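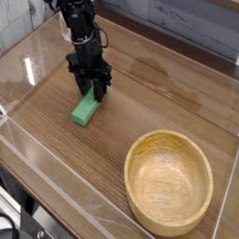
Version 4, page 6

Riltstead Bench Cell: Data Card and Maintenance README

Release date: 2025-06-04
Maintained by: Unnur Overgaard and Bent Lykkegaard, Riltstead Cell Group
Contact for hardware questions: Reece Garside

1. Scope

This document covers the setup and routine care of the Riltstead bench cell and accompanies the block-to-bowl recordings made with it. The release contains 3,792 episodes. Users who intend only to train on the recordings may go directly to Section 4.

2. Cell layout

The cell consists of one arm with a two-finger gripper, working over a wood-grain tabletop inside clear acrylic walls. The standard task uses one green foam block and one round wooden bowl. The block is placed on open table at the start of each episode, at an angle chosen by the operator, and the bowl is set apart from it. The position of the bowl is changed every 60 episodes and entered in the placement log.

The fixed camera views the tabletop from outside the gripper's reach. Its mount must not be loosened during cleaning. If it is moved for any reason, the calibration in Section 3 is to be repeated in full before recording resumes.

3. Routine care

Before each session:
Wipe the tabletop and the inner faces of the panels with a dry microfiber cloth. Solvent cleaners are not permitted on the acrylic.
Move the arm slowly through its range and confirm that the cable loop does not catch at the wrist.
Check the screws on the gripper housing by hand. Do not overtighten.
Close the gripper on the Kelta gauge block and record the reading.

After every six sessions:
Remove both fingers, inspect the contact faces, and refit them in the same positions. The left and right fingers are not interchangeable.
Run the calibration routine and save the result under the session number.
Inspect the foam block. Blocks with permanent finger marks are to be replaced – the old block is labeled and kept.

The gripper was rebuilt in August by Aksel Norðdahl with a Rekex bearing set. Episodes recorded before the rebuild carry the tag "pre" in the index. Grip width values from the two periods should not be pooled without the correction table.

4. Known limitations

Overhead lights reflect from the tabletop and the panels. Reflections have not been masked or retouched.
The fingers can hide one end of the block during a grasp. Block pose labels for those moments are interpolated and flagged.
Only one block color is included in this release.

5. Changes and corrections

Label corrections should be sent to Seon-mi Joo with the episode number and the time within the episode. Hardware faults are entered in the cell log first – repairs made without a log entry will be treated as unverified, and recordings that follow them will be held back from the next release.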